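**Keeping bread on the counter without it going stale or moldy?**

**ovenmitt_jo** wrote:

So we moved from Ovilton to the coast in April and my bread has not been the same since. Back home a loaf sat in its paper bag for days and the worst that happened was a hard heel. Now I get green spots by the third morning, every time, and I'm tired of throwing out half a loaf. I bake most of it myself (plain white sandwich bread, nothing fancy) so it hurts a little extra.

My husband says put it in the fridge. My mother says over her dead body. Who wins?

---

**crumbly_pete** wrote:

Your mother wins. Fridge bread goes stale faster than counter bread, the starch firms up in the cold. Slice it, freeze it, toast from frozen. I've done this for years and I haven't seen mold since.

---

**Tamby_Baker** wrote:

> Your mother wins.

Half agree. Yes it goes stale faster in the fridge, but stale and moldy are two different problems and she has the mold one! If all she does is toast it, the fridge is fine. I keep a Moldovan loaf my neighbor Gheorghița Ene bakes (big round thing, dense as a brick, I adore it) in the fridge all week, and toasted you would never know.

The freezer is great if you have a freezer. Mine is the size of a shoebox and it's full of peas.

---

**ovenmitt_jo** wrote:

Ok, the freezer I can try. But I really like having bread out. I grew up with bread on the table and it feels like a kitchen to me that way. I've been using open wicker baskets and I know that's probably half my trouble, but I'm stubborn about them.

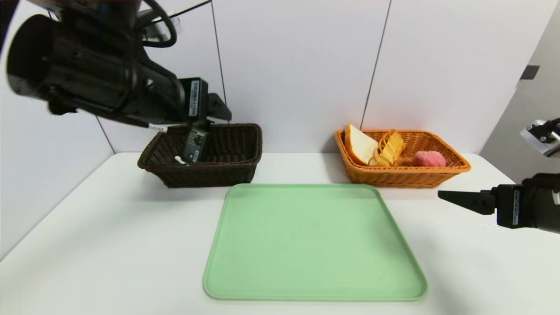

What I've thought about is lining them with a linen towel and folding it over the top, or just giving in and buying a bread box. There's a Vultier one at the hardware store here for 31 dollars, enameled, with a lid that fits pretty tight. Is a tight lid good or bad? I've read both and now I trust no one.

---

**crumbly_pete** wrote:

Tight lid is bad where you are. You're trapping damp air in with it. Get one with vents or drill a couple of holes in the back.

---

**saltmarsh_dee** wrote:

Hi neighbor, also on the coast! I have that exact Vultier box and I like it a lot, so I'm going to disagree with Pete. The trick is you can't put the loaf in warm. I used to bag mine an hour out of the oven and of course it sweated. Now I leave it on a rack overnight, and I wipe the box out with vinegar every time it's empty. Old crumbs in the corners will start the mold on the next loaf before you've even cut it.

Same goes for baskets btw. Wicker holds crumbs in the weave like you wouldn't believe. Take them outside, bang them upside down, go over them with a stiff brush and let them dry in the sun. When did you last do yours?

---

**ovenmitt_jo** wrote:

...we will not be discussing when I last did mine.

---

**Tamby_Baker** wrote:

Ha! Also Jo, what's your recipe? A lean dough won't keep like one with some milk and butter in it. And how hot is the middle when you pull it? A slightly underbaked loaf holds a lot of water. I bake mine 12 minutes longer than my cookbook says.

---

**ovenmitt_jo** wrote:

Milk yes, butter yes, no idea about the middle. I knock on the bottom and if it sounds like a drum it comes out. I don't own a thermometer - I know, I know.

---

**crumbly_pete** wrote:

Buy the thermometer before the box. And I still say vents.

---

**saltmarsh_dee** wrote:

Pete, come live here for one summer and then tell me about vents. The air outside my box is WETTER than the air inside it.

---

**ovenmitt_jo** wrote:

Ok, plan for now: thermometer, overnight on the rack, scrub the baskets, slice and freeze half of every loaf. The other half stays out under a towel where I can look at it. If it's green again by the third day I'll go get the box, and you two can fight about the holes.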